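Fovska Kids Start Kitchen Garden Weather Ask Us Grown-ups

Kitchen > How Things Work > Kettles

Why Does a Kettle Have a Spout?

Have you ever tried to pour water out of a big cooking pot and into a cup? If you have, you probably remember the puddle! The water comes over the edge in a wide, floppy sheet, some of it goes in the cup, some of it goes down the outside of the pot, and some of it goes on your socks. Now think about pouring from a kettle. The water goes where you point it (well, most of the time, and we'll come to that). So what is the kettle doing that the pot isn't? Put your elbows on the table and get comfortable, because there is quite a lot to say about this, and we do love kettles.

A narrow road for water

Water is a bit like a crowd of children going out to recess. If the whole wall of the classroom were open, everybody would rush out in all directions at once. But if there is only one door and a hallway behind it, everybody has to line up and go the same way. A spout is the hallway. The water inside the kettle has lots of room to slosh about, but to get out it must squeeze into a thin tube, and by the time it reaches the end it is all traveling in the same direction.

Some spouts are short and wide, like a bird's beak. Others are long and thin. A long, thin spout lets the water out slowly, so it takes longer to fill a cup, but it is much easier to aim. People who are fussy about their coffee often like this kind. We are fussy about cocoa, so we understand.

Why the water doesn't come out by itself

Look at a kettle from the side one day when it is sitting cold and empty. Where does the spout begin, and where does it end? It usually begins down on the body and ends up high, close to the lid. There is a good reason! Water inside the spout always rises to the same level as the water inside the kettle, as long as the kettle is standing still. If the tip of the spout were lower than the water inside, the water would run out all over the counter before you had even picked it up.

When you tilt the kettle, the tip of the spout dips down below the water level, and out it comes. Tilt a little and you get a little water. Tilt a lot and you get a lot. Stand the kettle up straight again and the water stops.

What about the drip?

Ah, the drip. You have finished pouring, you are feeling pleased with yourself, and one last drop crawls back under the spout and down the front. This happens because water likes to cling to things. You can see it clinging to the bathroom window, or to the end of your nose in the shower. When water pours slowly, it has time to grab hold of the spout and hang on. A narrow tip gives it less to hold on to, and a quick tilt back at the end helps too.

Handles and knobs

Metal is very good at letting heat travel through it – wonderful for boiling water, and not so wonderful for fingers. That is why many metal kettles have a handle and a lid knob made of something else, such as plastic or wood, which heat moves through much more slowly. A handle over the top has another good point, too. It keeps your hand above the heavy part, so the kettle swings forward easily when you tip it.

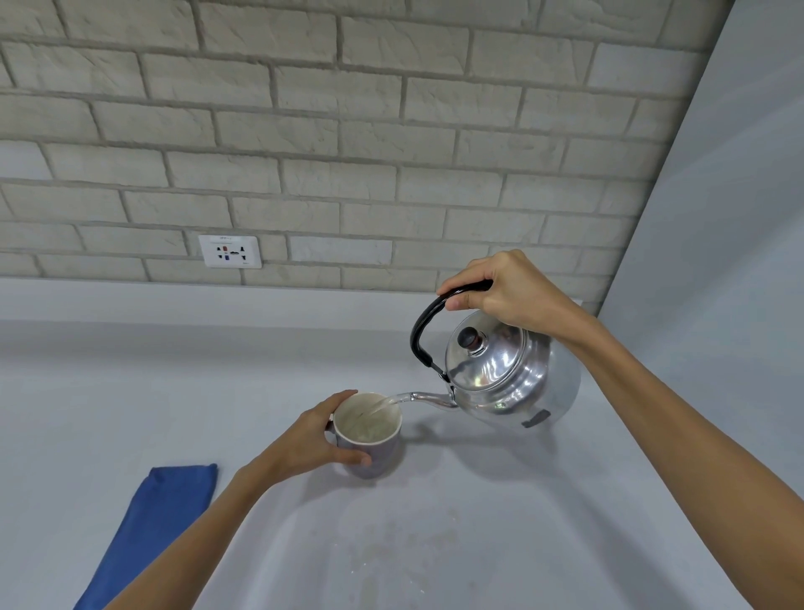 One hand to tilt, one hand to keep the mug steady.

Try it yourself (with cold water!)

You will need a small watering can or a toy teapot, a jug, a plastic cup and a tray to catch the spills. Fill the watering can halfway and pour into the cup, slowly. Then do the same with the jug. Which one was easier to aim? Next, lift the spout a little higher above the cup and see what happens to the stream. Does it get thinner as it falls? Does it splash more?

Hot kettles are a job for grown-ups, please. Steam can burn just as badly as water can, so stand well back while somebody else does the pouring, and save your own experiments for the cold tap.

Comments (3)

droteo_mom
We did the watering can test on the back step and my two are still out there. The jug lost by a mile!

Class 2 Graltia
We liked the part about the hallway. We poured water 40 times and our tray got full. Can you do one about teapots next?

Grandpa in Panasiuk
My old kettle has dripped down the front for years and now my granddaughter has explained to me exactly why. She also says I pour too slowly.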